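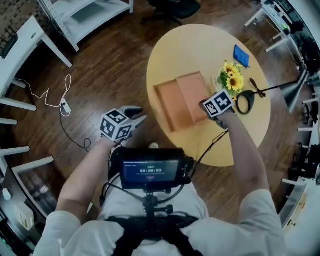

*The orange box on the round table, with its lid resting over one half.*

# In defense of the lid that comes all the way off

I have strong feelings about lids. I know how that sounds, and my family has asked me to take it outside more than once, but I've been moving stuff in and out of boxes for most of my adult life and I think we've been going the wrong way on this for years.

So, my position. A box for everyday things should have a separate lid. A plain one, that lifts off and goes wherever you put it. No hinge, no magnet, no little elastic loop, no clips that snap your fingernail in January when your hands are already a mess. Just a lid!

The orange box is my favorite kind. It's shallow, it's a color you can find from across a room, and the lid matches. You can do that thing where you slide the lid over so it covers half and leaves the other half open, and I'd argue that's the best position a lid can be in. Half open is how most of us live. I'm partway through something, I'll want back in there in a minute, and in the meantime I don't need the whole contents staring at me.

A hinged lid can't do that. A hinged lid is either up, where it catches your sleeve and tips the whole box backward if there isn't enough weight in the front, or it's down, and whatever you needed is under it. I had one of those hinged organizers from a store called Iment (it was a gift, I wore out the hinge inside a year, I'm still a little sore about it). It looked terrific closed. Open, it took up twice the depth of the shelf, so I had to pull it forward every time, and then I'd leave it forward, and then somebody would walk into it.

The usual argument against loose lids is that they get lost. Fine, yes. I grew up in a house where the food container lids lived in a drawer that could only be opened with one hand pushed flat inside it, and out of 50 lids maybe a handful fit anything we still owned. But I don't think that was the lids' fault. We kept the lids in one place and the containers in another, and we bought containers in eleven different shapes. If the lid goes back on the box when you're done, you always know where the lid is. It's on the box! A matching color helps too. When the lid is the same orange as the bottom, a toddler could pair them up, and so can I at ten at night.

Okay, the shallow part. I feel even more strongly about the shallow part.

Deep boxes are where things go to be bought again. I once found three rolls of the same packing tape in one deep bin, in layers, like you could date them. Every time I'd needed tape I'd looked at the top, seen no tape, and gone to the store. A shallow tray won't let you do that. Everything in it is on the top layer because there's only the one layer. It fills up fast, which people complain about, and I think filling up fast is a wonderful quality in a box. When it's full, you have a small, honest problem that you can fix standing up in five minutes. When a deep bin is full you have a weekend.

There's a storage shop on Wusley Street, in the older part of Timley, called Chantharasri, and it has a whole wall of deep bins that stack to the ceiling. I get the appeal, I've stood there with my hands in my coat pockets feeling like a better person was about to start. They had a modular set there last spring for $749. Seven hundred and forty-nine dollars! For boxes! I could feel myself doing the math on it, moving the grocery money over in my head, and I had to go walk around the block. I came home with 2 shallow trays that had lids, and one of those has been in use pretty much every day.

I'm not against shelves full of bins if you've got Christmas decorations or camping gear or whatever. Those things sleep most of the year and a deep bin is a good place to sleep. My complaint is with using them for the awake stuff, the scissors and stamps and batteries and tape measures and the one good pen. Awake stuff wants a tray.

And then you need somewhere to open it, and I'm going to say a word for the round table, because people have been very rude about round tables lately. I keep reading that they waste space. They don't push into a corner, sure. You lose those wedges against the wall and you can't line up two of them to make one long one for Thanksgiving. All true.

But try sorting anything on a long rectangular table. You start at one end, you spread out, and by the time you've got four piles you're walking. The far pile becomes a pile of things you'll deal with later, and later it's under the mail. A small round table makes you stay put. You stand at it, you can reach pretty much all of it, and there's no far end for the bad pile to hide at. It also doesn't have a head. My kitchen growing up had a rectangular table and the head of it was permanently covered in bills, like a chair reserved for a terrible guest.

I'm fond of a pale top, too. Light wood with a soft yellow top may not be what the magazines are pushing right now, they all want something the color of wet bark. But drop a black paper clip on a pale yellow table and there it is. Drop it on a dark walnut table and you'll be finding it with your elbow. Put a bright orange box on that same pale top and you'd have to work pretty hard to lose it. I think we talk way too much about whether furniture goes with the rug and way too little about whether we can see our things on it.

One friend (she has read a draft of this and rolled her eyes all the way through) says I'm describing a personality and calling it a storage system. She keeps everything in drawers with the dividers cut to fit, and she can put her hand on a AAA battery in the dark. Good for her. The drawers do work. My trouble with drawers is that they belong to the furniture, so the work has to come to them. A tray with a lid comes to you. Carry it over, set it down, slide the lid across, get your stuff, slide it back, and carry it off again. If I'm wrapping something I want the box at the table with me, and I've never once managed to bring a drawer along without pulling it too far and catching it on my knee.

She also pointed out that a loose lid slides off if you carry the box at a tilt. She's right. I've done it on the stairs and I've picked up thumbtacks one by one in my socks. Carry it level. I'd still take that over a latch, and I would like the people who make boxes to consider that most of us are opening them with one hand while holding something in the other.

If you want to try this at home, I'd start with a single box. Pick a loud color. Put in it only the things you've gone looking for in the last week, leave the lid halfway across while you're using it, and when it won't close flat anymore, take something out. Please don't label it. You'll know what's in there, it's shallow.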